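I asked Märta Nyberg the question everybody asks her, and she put down her coffee and groaned. Can a robot clean my kitchen yet?

"Which part of your kitchen?" she said.

That's pretty much how the whole afternoon went. Märta runs the chores group at Horkent, a small outfit on the second floor of an old print shop in Orholm, and she will not give you a yes or a no on anything until you've told her what's on the counter, how bright the room is and whether you own a cat. I own a cat. She made a face.

I'd come in thinking wiping a surface had to be the easy one. It's flat! It doesn't move! Surely folding a shirt is the hard stuff and wiping is the thing we cracked years ago. Märta laughed at me (nicely).

"Wiping has two halves," she told me. "Moving a cloth back and forth, sure, we've had that for ages. Knowing where it's dirty is the other half. You look at your counter and you see a coffee ring right away. You've had your whole life to practice that. The machine is looking at a lot of gray and brown and white, and it has to decide what's counter and what's breakfast."

So they train on surfaces that make that hard. Plain white tabletops are banned for anything except the first week of a new hire's project. She and her colleague Ertuğrul Kılıçarslan go shopping for the busiest patterns they can find, and he has strong opinions about it. He wandered over when he heard the word marble.

"Fake stone is the worst," he said, looking delighted. "Real people have it everywhere. It's full of little spots that look like spilled flour, and then there's a brown line that looks like somebody dragged a tea bag across it. You send the arm to clean it, and it'll scrub that spot until you turn it off."

I asked if that had really happened. He said one of their early versions went over the same pale blotch 62 times before he got back from lunch. He'd kept the log and he offered to print it for me.

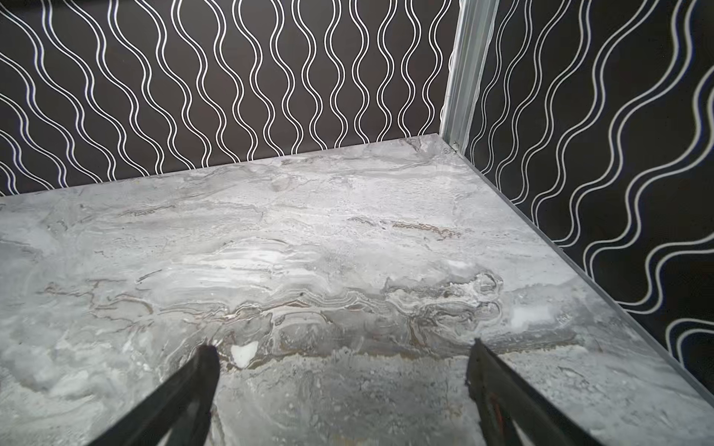 *Gray marble pattern, wavy walls, and nothing to wipe up.*

The walls matter too, Märta says. I wouldn't have guessed that. You'd think a machine working on a counter could just ignore whatever is behind it, but a loud wallpaper pulls its attention around, and the corners are where most of their wipes used to go wrong. People wipe into a corner by feel. You push until you hit something and then you turn your wrist, and you're thinking about what's for dinner the whole time.

"Corners, edges, and anything shiny," she said. "Metal trim is annoying. It picks up reflections, so it looks a bit different every time you come at it."

We got into numbers for a while, and I'll spare you most of it. On a plain surface with one obvious spill, their current setup gets it clean 100 percent of the time, and Märta rolled her eyes while she said so. On patterned surfaces it depends on the mess. Ketchup is great. Sugar on gray is awful. Their toughest test has 16 different messes on it, and the last time they ran it, in February, the arm missed clear dish soap completely and did surprisingly well with crumbs.

Then I asked about shops, because my brother-in-law manages a bakery and he's been getting sales calls. Ertuğrul used to work at Ljungberg, where they did packing lines, and he got a little more serious here.

"A shop floor can be easier than a home," he said. "You know the table, you know the lights, you can tell people to keep their phones off it. If your brother-in-law has the same steel bench in the same place every night, I'd say go see a demo. Bring your own flour, though. Throw it on the bench yourself and watch what happens."

And at home? Märta thinks around five years before she'd want one in her own kitchen, and she means for the counter only. Dishes she puts further out. Anything involving a toddler's high chair she wouldn't discuss.

I wanted to know what she does with her own counter in the meantime. She has a dark one, it turns out she hates it, every crumb shows up. Her place in Dalau came with it.

"I wipe it by hand, in big circles, and I miss the corners," she said. "My mother comes over and does them again."

Ertuğrul did print me the log, by the way. It's four pages, and it's on my fridge.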